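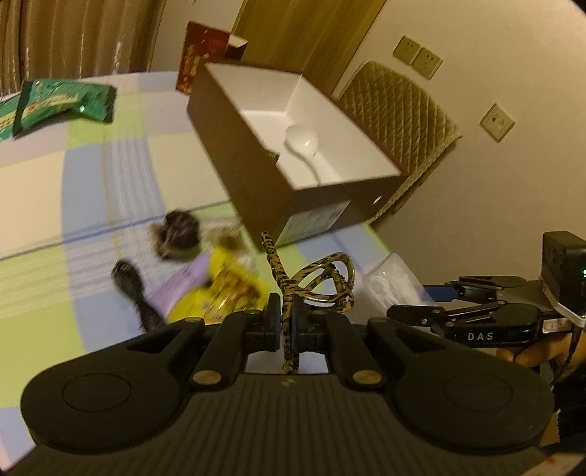 Garkent – Compte rendu de la réunion du 7 mars 2018

Présents : Mark Anthony Javier (président de séance), Peiyu Xie (secrétaire). Excusée : la représentante de Nestulcombe.

1. Rangement de la table de tri
Il est rappelé que les câbles, dont le modèle à motif léopard, doivent être enroulés avant d'être remis en boîte. La boîte brune à intérieur blanc ne recevra plus de couverts ; la cuillère blanche rejoindra le tiroir de la cuisine. La nappe à carreaux est conservée.

2. Achats
Le devis de Trestasport pour 14 boîtes de rangement, d'un montant de 66 euros, est approuvé à l'unanimité.

3. Questions diverses
Mme Xie transmettra la liste des objets non réclamés – délai fixé à la réunion d'avril.

Séance levée à 18 h 40.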